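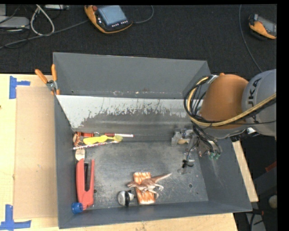 A robot arm reaching into a metal bin on a tabletop.

What Is an Index, and How Do I Use One?
By Anika Pettigrew

When I was in Grade 4 I had to find out what platypuses eat. I had a big fat library book about Australian animals, and I started at page one and just kept reading. I read about wombats. I read about wallabies. I got all the way to the part about geckos before my teacher leaned over and flipped the book to the very back. "Try P," she said.

I'd been carrying books home for years and I had never once looked at those last few pages! They looked so boring, all tiny writing and numbers. But those pages are called the index, and I've been a big fan ever since (yes, you can be a fan of an index).

So what is it?

An index is a list of the people, places, things and ideas in a book, with the page numbers where you can read about them. It's in alphabetical order, so apples come before bananas and bananas come before cricket bats. You'll nearly always find it at the back.

You mostly get an index in a non-fiction book, the kind that's full of facts. Storybooks don't usually have one, though I'd love it if they did. Imagine looking up "dragon, first time it sneezes" and going straight there.

Isn't that the same as the contents page?

Good question, and I used to mix them up all the time. The contents page is at the front. It tells you the names of the chapters, in the order they come, and the page each one starts on. If you want to read a whole chapter about rivers, the contents page is your friend.

The index goes into much smaller bits. Maybe there's no chapter about otters, but otters pop up once in the river chapter and again in the winter chapter. The contents page won't tell you that. The index will.

How to read one

Let's pretend we've got a book called The Rivers of Vemance. Part of the index might look like this:

beavers, 12, 30
boats, 41–44
Dunham Falls, 8, 60
fish
 catching, 27
 in winter, 63
otters, 30, 63
Pennington Bridge, 19
rafts. See boats

Each line is called an entry. The word tells you the topic, and the numbers are the pages. A comma between numbers means "and", so beavers are on page 12 and on page 30. The little dash in 41–44 means "all the way to". You'd start on page 41 and keep reading until the end of page 44.

See how "fish" has smaller lines tucked underneath? Those are called subentries. When a book says a lot about one thing, the subentries help you pick the part you want. If you only care about what fish do when it's freezing, you can skip catching them and go to page 63.

And then there's "See boats". The book is telling you that you've looked up a perfectly good word, but it has put everything under a different one. Off you go to B. Sometimes you'll spot "See also", and that means there's some more about your topic under another word too.

What if my word isn't there?

It happens to me a lot. Before you give up, try thinking of another word for the same thing. If "bugs" isn't there, try "insects". If "insects" isn't there, you could go smaller and try "beetles" or "ants", or go bigger and try "animals".

People are listed by their last name. If you wanted to find me in an index, you'd look under P for Pettigrew, and I'd be written backwards, like this: Pettigrew, Anika. I think it makes me sound quite important.

Who makes the index?

Sometimes it's the author, but often it's a person called an indexer. It's a real job! An indexer reads the whole book very carefully and decides what readers might want to look up. Computers can help with the sorting, but a computer might list every single page with the word "bark" on it and mix up the trees with the dogs.

Have a go yourself

Grab a notebook you've already filled up, maybe your science book or a diary. Number the pages in the bottom corner. Then read through it, and each time you come to something you might want to find again, write down the word and the page number on a scrap of paper. When you've finished, put your words in alphabetical order and copy them neatly onto the last page.

I did this with my old holiday diary from Prandmont, and my longest entry was "ice cream". It needed subentries for all the flavours.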